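Osum opens shared packing room at Hellska site

10/31/24

Osum has put a shared packing room into service on the ground floor of its Hellska building. The room replaces the row of benches in the east corridor, where outgoing parcels from the Llorente and Stero offices had been made up since June. Small goods, spare parts and paper records are now boxed and labeled in one place before going down to the loading door.

The move covers 159 product lines, all of them light enough to be packed by one person. Each line has a packing sheet giving the carton size, the fill and the position of the label. The sheets were rewritten for the new room, and the old corridor versions are no longer valid. 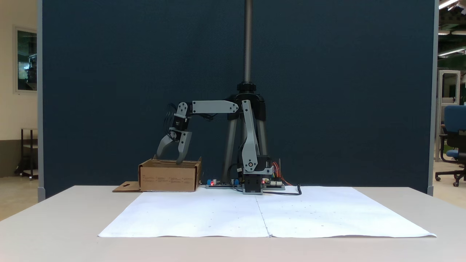
Cartons are delivered flat and made up at the table as orders come in. Osum has settled on plain brown cardboard for all parcels under the weight limit, in place of the mixed white and brown stock used before. An open-topped box is set on the white tabletop with the paper in front of it, which keeps a clear area between the packer and the carton for sorting items. Flaps stay open until the contents have been checked against the order slip. Dark blue partition panels divide the work area from the rest of the floor.

The first delivery of cartons was 3000, in 2 sizes. Osum expects to reorder when the smaller size runs low, as it is used for most of the Stero orders. Tape, labels and fill are drawn from the ground floor store and signed for at the start of each shift.

White paper is used as a working surface under items being sorted. Two sheets are joined to cover the width needed, and pencil marks may be added to show where parts should be set down. Marks are to be kept light so that they do not transfer to the goods. A sheet that is torn or heavily marked should be replaced before the next order is started.

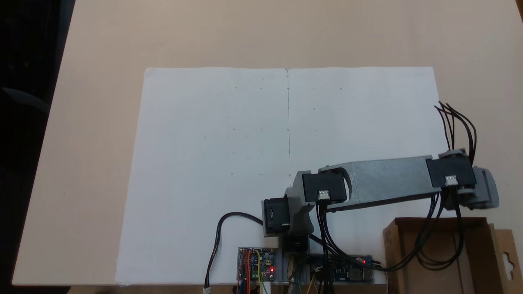

Hours and access

The room is open during normal building hours. Orders for same-day dispatch must reach the packing table 7 minutes before the hourly cart leaves for the loading door. Staff from Llorente need a Hellska door card, available at the front desk. Oversize items continue to go through the freight office.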